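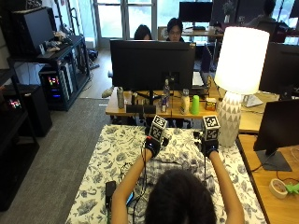
Zender, talking: "We never split up. People keep writing that. We just stopped answering the phone."

Parveen Mughal laughs at her own line, then says it again slower so I get it down. She sang on all four Zender albums and wrote the words to most of them. Tea, biscuits, the cat on the amp. We have an hour, less really, she's got a train at four.

So, the new record. It's called Utosthorpe, after the village where they rented the chapel. Out 23 August 2026 on Sandhu, vinyl first, downloads after. Ten songs, one of them an old one.

"Cold in there, even in summer. You can hear it on the slow ones, my voice goes a bit thin. Ilir wanted to do them over. I said leave it." 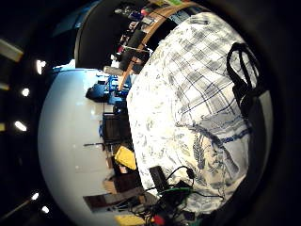 Ilir being Ilir Berisha, keyboards, and the producer this time round. He turned up half way through our chat with a bag of shopping and joined in from the kitchen doorway. I asked about the first single, Lantern Street, which reached number 7 in the indie chart back when and then dropped like a stone.

"It was in for 2 weeks," says Mughal. "Two! My mum bought five copies."

Did that hurt? "A bit. We'd been told it was going to be huge. We had a bloke measuring us for jackets."

The B-side is the one people ask for now. A home tape, drum machine and one finger on the organ, called Brondetti after a café they used to rehearse above. It's the old one on the new album, done again from scratch with real drums. I prefer the tape version, and told them so. Mughal didn't mind. Berisha did, I think.

The first pressing of that single was 3361 copies. Berisha knows the number by heart, the plant sent the bill to his flat. They go for silly money now and the band see none of it.

"I've got one left and the sleeve's split," he says. "I wouldn't sell it. Well. Ask me in the winter."

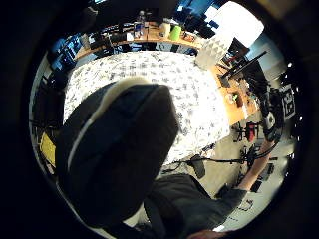 On playing live

They've done three small shows to warm up. No old hits medley, no screens. The set opens with the new album's last track, wich is seven minutes long and mostly organ. Brave or daft.

I put it to Mughal that some fans will just want Lantern Street and a lift home. She shrugged. "They'll get it. Near the end. We're not monsters."

She's had to drop the key on four of the early songs. No fuss about it. "I was nineteen, I was showing off. Those notes were stupid then and all."

And the words? Fewer break-ups on this one, more about houses, her dad, a bus route. She writes in the mornings now, on the backs of envelopes, and throws most of it out. 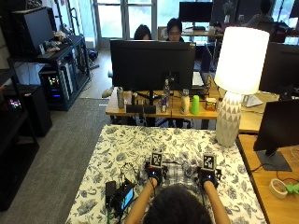
Berisha disagrees about the throwing out. He says he fished two of the best verses on the album from the recycling, one of them with soup on it, and that the title track would be an instrumental if he hadn't. Mughal says it would of been a better one.

There's a tour pencilled in, seated halls mainly. The biggest holds 3761 and they both went quiet when I brought it up. Last time they played that town it was a pub back room, and the support act borrowed their bass and never gave it back.

Anything after that? Another album?

"Ask him," says Mughal, coat on, looking for her ticket. Berisha says there's about an hour of stuff left over from the chapel, half of it without singing. She says that's the first she's heard of it, and goes for her train.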